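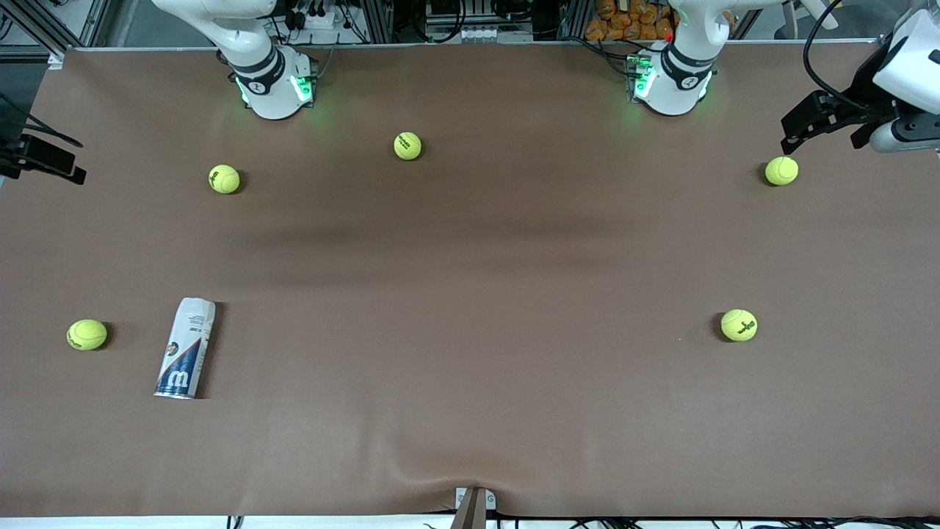 The repacking bench, two arms, five balls and a can

Are packing arms worth it for a small returns room?
posted 2025-07-31 by Plorkitz

I work returns at a sporting goods warehouse. Three of us put loose tennis balls back in cans and check that nothing is scuffed. Since April management has been trying out a pair of arms on one table. We were told it would "free us up." So far I've been freed up to stand next to it and put balls back where it can reach them. Has anyone been through this? Did your hours change? I'm not against machines, I just want to know what I'm in for.

Anel
We got ours 2 years ago for boxed shoes. Hours stayed the same, the job didn't. I used to do a bit of everything and now I mostly clear faults and wipe things down. Ask for the new duties in writing, and ask who gets blamed for a bad count -- at our place it was whoever was standing closest. Also ask about pay. Watching a machine all shift is more tiring than packing, and they'll call it light work.

Ghoneim
just learn to run it, problem solved

Flultimico
"Just learn to run it" only works if they train you. Our shift got 36 minutes of training, mostly the stop button. I'd keep your own log of every time someone has to step in. The sales rep had a speed figure for us too, and it left out all the stepping in. Ours is still there, by the way, and so are we, minus one temp who wasn't renewed.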